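About Girnus Community School of Home Skills

Girnus Community School of Home Skills offers evening and weekend classes to adults in Gralside and the surrounding towns. The school teaches cooking, sewing, household repair, and home accounts. It is a nonprofit institution, governed by a board of directors and supported by tuition, local grants, and gifts from former students.

Our History

The school began as a sewing circle in a rented storefront on Macedo Street. Its founder, Crescencio Ibarra, had worked as a tailor and wished to pass on the trade to neighbors who could not attend classes during the day. The first course ran for one winter and covered hemming, patching, and the care of a machine. Students asked for more, and a course in bread baking followed the next year.

As enrollment grew, the school moved to its present home in the former Gritow dry goods building. The ground floor holds the teaching kitchen and the lunchroom. The sewing rooms are upstairs, on the north side, where the light is even for most of the day. The original shop counter was kept and now serves as the front desk.

Our Purpose

The purpose of the school is to help adults run their homes with confidence and at modest cost. We hold that a person who can mend a coat, cook a week of meals from plain ingredients, and read a utility bill is better prepared for hard times. Instruction is practical. Students spend the greater part of each class at work, and written material is kept short.

No earlier training is required for any first-level course. Second-level courses are open to students who have finished the first level or who can show equal skill to the instructor.

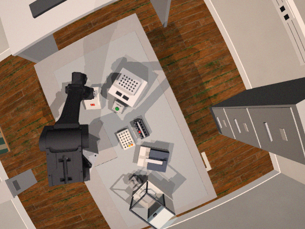

Overhead computer rendering of a worktable with a lighter mat.

Programs

Courses are arranged in four departments. The Department of Cooking offers basic meals, baking, canning, and cooking for special diets. The Department of Sewing offers mending, alterations, curtain making, and quilting. The Department of Household Repair covers leaking faucets, sticking doors, wall patching, and the safe use of hand tools. The Department of Home Accounts teaches budgeting, record keeping, and the reading of common contracts.

During the most recent school year, 268 students completed at least one course. The canning course remains the one most often filled before the close of registration. A waiting list is kept at the front desk, and places are offered in the order in which names were received.

The lending library holds 2,000 books and sewing patterns. Enrolled students may borrow up to two items at a time. Patterns must be returned with all pieces and the printed instructions.

Faculty and Governance

Marisol Esposito serves as director of the school. She joined the faculty as an instructor in alterations and later led the Department of Sewing. Instructors are appointed by the director with the consent of the board, and each is observed in the classroom at least once a year.

The board meets at the school every other month. Meetings are open to students, and minutes may be read on request.

Tuition and Assistance

Tuition for a first-level course is $179, including materials. Students in sewing courses may use the school's machines or bring their own. Reduced tuition is available to residents of Gralside who meet the income guidelines, and the request form is handled in confidence.

Registration for the fall term opens in August. Forms may be returned by mail or in person at the front desk.

Page last reviewed 2025-07-06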